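Chapter 3
A Clear Place to Work

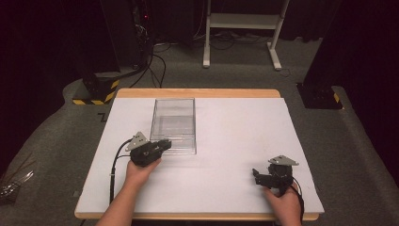 Figure 3.1 A white board laid over a wooden-framed table, with an open, clear container toward the left.

Before we get to sorting and packing, I'd like you to spend a little while with the table itself, dull as that may sound! A good work surface is big enough to spread out on, plain enough that small things show up against it, and sturdy enough that you won't fret over a scuff or a smudge (ours at Jendton has plenty, and we've grown fond of them). In this chapter you will set up a surface of your own, choose 2 containers for it, and decide where each one ought to sit. Keep your notes from Chapter 2 handy, as we'll be using them in the first exercise.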